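Speaker notes: minority coalition agreements in regional assemblies

5 min read

Opening. State the question before the first slide: when a junior partner threatens to leave a coalition, what does the written agreement let it do? Most coverage treats the threat as a matter of mood. The text of the agreement sets the options.

Case one, Flollard. Assembly of 184 members. The 1978 agreement ran to two pages and had no exit clause. When the junior party objected to the road budget, it had a choice between voting for it and bringing down the government. It voted for it. Pause here, people usually want to write this down.

Define terms. "Confidence matter" means a vote the government must win to stay in office. "Free matter" means partners may split. Do not use "supply" without explaining it.

Case two, Wandis. The agreement lists confidence matters by name and leaves everything else free. Side effect: the talks before signing take much longer, as every party wants its own bill on the list. Hájek's paper covers the drafting stage. Mention that he and I disagree on whether the list should be public. He says yes. I think a sealed annex does less damage during a campaign, though it is hard to defend at a press conference.

If short of time, skip to dispute procedure.

Antunes comparison. Same list model, with a notice period added. A partner that wants out must say so in writing and then wait until the current session ends. Threats made in April carry little weight if the session closes before summer. Kieran Lynch's coding of the minutes is the source for this. Read the column headings aloud, they are too small on the slide.

Dispute procedure. Three stages — working group, party leaders, joint caucus. Stress that the second stage handles nearly all the real business and keeps the poorest records.

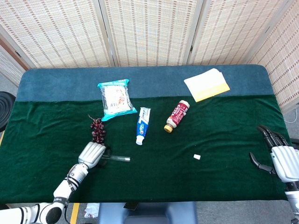 Limits of the data. Minutes exist for the caucus stage only. Leader meetings are rebuilt from interviews, done by Naveed Bugti and Minoru Oshima. Interviews with former ministers lean toward the version in which the minister was right. We checked dates against the assembly calendar and dropped any account that failed.

Close on the practical point. An agreement should say who decides that a matter is one of confidence. Flollard left this open. Wandis gave it to the head of government, Antunes to both leaders jointly. Then take questions.

Comments

Nuno Bettencourt: Is the Antunes notice period binding in law or only between the parties?

Branislav Hájek: Only between the parties. And I still say publish the list.

M. Reader: The link to the slides is dead.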